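Review: Womell Sort cutlery kit for two-arm robot setups
November 15, 2024

The Womell Sort kit is a boxed set of utensils and plastic bins meant for people who already own a pair of bench-mounted arms and want a repeatable sorting job to run on them. No arms, cameras or software come with it. We bought ours through Gukari for $3,617, which included the Kallio task cards and freight to our shop in Utholm. The list price in June was $3,000 before freight.

The idea is simple. Tip the utensils out in a heap, line the bins up on one side, and have the arms put like with like. Handle and bowl colours vary enough that you can set your own rules. We sorted by handle colour first, then by bowl finish, and the second was a good deal harder. 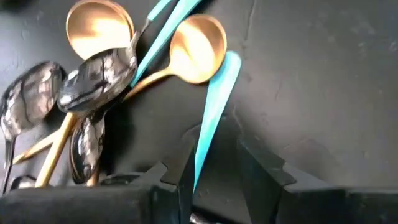
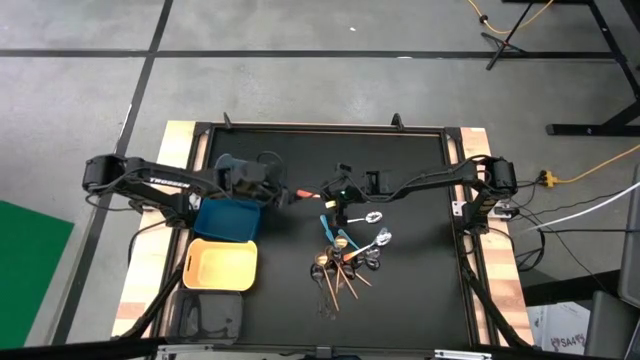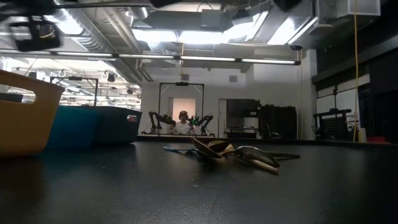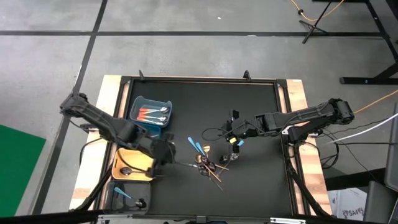
Utensils from the kit at our bench in Utholm. The last photo shows spoons in the grey-blue, yellow and dark bins.

Picking was slowest with the thin handles. They lie nearly flat on the table, and when they cross, lifting one tends to drag its neighbour along. Shiny bowls were the other problem. Our detection confused silver with gold whenever the overhead lights caught them, and dimming one bank of lights helped more than any software change we tried.

The bins are light, and a clumsy release will shift them. We put 2 strips of grip tape under each and had no more trouble. The dark bin is hard to pick out on a black bench, so allow extra time for calibration or put a pale mat under it.

The task cards are clear but short, and the scoring sheet assumes one arm. We had to rewrite it for two.

At this price I'd want a lid for the box and a few spare spoons. The kit does its job, and labs that need the same task on several benches will get the most from it. If you only have one bench, price up a trip to a kitchenware shop first.

Rating: 3.5 out of 5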